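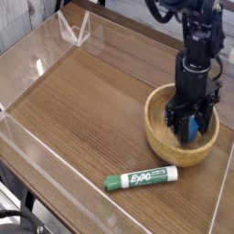
Chapter 7
Contact-Aware Motion Planning

A motion planner that treats every contact as a collision can't finish most manipulation tasks. It will carry the hand to a point near the object and stop there, and the last few inches are left to hand-tuned code. The planner in this chapter instead takes a list of allowed contacts, which changes from one stage of the task to the next. With the fingers down inside a bowl and closed on a small object, the pair (finger, object) must be allowed, while (finger, bowl wall) stays forbidden. The clear walls of the workspace stay forbidden in every stage. They must be entered in the collision model by hand, as most depth sensors return poor data from clear acrylic. A loose item such as the marker lying by the bowl is handled as an obstacle with a padded outline.

7.1 Stages and the Contact Table

We write a task as a sequence of stages. Each stage has a goal region, a contact table, and a time limit. The contact table is a symmetric matrix with one row per body, and an entry of 1 means the pair may touch. In Rana, the planning library used throughout this book, the table is stored with the stage and checked before any distance query is made. A pair that is allowed is skipped, so a good table also saves time.

The order of the checks matters. Kassab's test set for bowl and bin tasks contains 160 start poses. With the table checked first, the planner solved all but 48 of them inside the limit of 500 milliseconds. The failures had one thing in common: the wrist was too close to the rim for a straight exit. Section 7.4 returns to these cases and adds a retreat stage.

7.2 Representing the Bowl

A convex hull fills in the bowl and makes its inside unreachable.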